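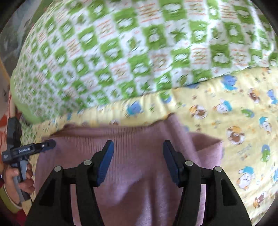

Photo: Teltham Reader, fiction pages

The Rule About Sleeves

There are 22 rules on the sheet at Vieira, and I can recite most of them in my sleep, which my sister says I do. Rule 4 is the one I got in trouble over. Rule 4 says you don't correct a fold with your fingers. If the gripper makes a mess, you fix the mess with the gripper, or you stop, call it a bad take and start again.

I was good at this job, I want that on the record! I'd folded clothes at a department store in Gredutberg for years (sweaters, mostly, those tables people wreck in ten minutes) and I figured grippers would be the same thing with longer fingernails. They are so not. You squeeze the handle, the pads come together, and you've either got one layer or you've got three, and you can't feel which. You have to look. My first week I picked up a pillowcase and the sheet under it and half of somebody's apron, all in one proud scoop.

Anyway, the sweater. Lavender, ribbed, a little fuzzy, the kind that holds a wrinkle like a grudge. It came out of the donation bin with the kiddie bedding, and I'd laid it right on top of the yellow one with all the cartoon animals, next to that loud green and white checkered quilt. Rule 9 says keep the background busy, so fine, busy. Rule 11 says slow hands. Rule 12 says don't go so slow you look like you're defusing something. Whoever wrote 11 and 12 should have had lunch together.

I did the left side. Nice. I did the hem. Very nice, honestly the best hem of my life. Then I went for the right sleeve and it slid out of the pads and flopped back open, and I did what anybody who has folded sweaters for a living would do. I put the tool down and tucked it in with my thumb. One second, maybe less. Then I picked the tool back up, finished, and marked it good.

That was take 262. I know because it came back to me in February with a yellow flag on it.

My lead wasn't mad. She pulled up a chair and played me a clip from Pever, where they'd been training on our stuff. There was a machine, a big patient gray thing, folding a shirt. Left side, hem, lovely. It got to the right sleeve and it stopped. It set the sleeve down and waited there with its pads open over the table, going nowhere, for 8 seconds. Then it carried on as if the sleeve had been handled.

"What's it doing?" I said.

"We think it's waiting for the thumb," she said.

Now, could one take do that? She said no, probably not, there had to be a bunch of us sneaking thumbs in. I felt a bit better and then a lot worse. I went home and looked at my own hand for a while. I kept picturing that thing hanging over the shirt, so polite about it.

I asked to redo the sweater. She said I didn't have to, they'd just drop the take, but I dug it out of the bin anyway and spread it on the yellow sheet. The sleeve slid out again. Of course it did! I went after it with the pads, missed, got two layers, let go, got one. It took forever and the fold came out crooked as a dog's leg.

I marked it good. Rule 17 says crooked is okay.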